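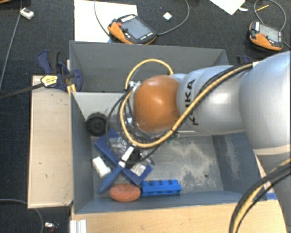 Heft 18, Seite 7

**Die graue Kiste**

Birsen Kocabaş hatte den Schlüssel am Samstag schon um kurz nach sechs im Schloss. Das Licht im Lager brauchte eine Weile. Sie hängte den Mantel an den Haken und ging zu den beiden Kisten.

In der hinteren lag nichts. In der vorderen lag noch alles auf einer Seite: an der Wand das schwarze Rad, davor quer der blaue Kasten mit der zerknitterten Folie. Auf der anderen Seite sah man den Boden, grau und hell verschrammt.

»Ist das die Rücksendung von Fluma?«, fragte Alper Bayram. Er war mit zwei Bechern Tee hereingekommen.

»Steht nichts dran.«

»Dann ist sie von Gokel. Gokel schreibt nie etwas dran.«

Sie zog das Rad heraus und fuhr mit dem Daumen über den Rand. Ihr Vater hatte solche Räder unter den Gemüsekarren geschraubt, drei Stück, weil das vierte zu teuer gewesen war. Der Karren stand schief, bis sie vierzehn war. Dann wurde er verkauft.

»Soll das weg?«, fragte Alper.

»Nein.«

Er stellte ihr den Tee hin und nahm den blauen Kasten. Die Folie knisterte. Er trug ihn zum Tisch, suchte nach einem Lieferschein und fand keinen.

»Ich rufe am Montag an«, sagte er.

»Du rufst nie an.«

»Dann ruft Aslı an.«

Birsen legte das Rad in die hintere Kiste, allein, genau in die Mitte. Danach schrieb sie einen Zettel, auf dem stand: Bitte liegen lassen, B. K. Sie las ihn noch einmal, strich das Bitte durch und klebte ihn an den Rand. Der Tee war inzwischen kalt. Sie trank ihn trotzdem und machte das Tor auf.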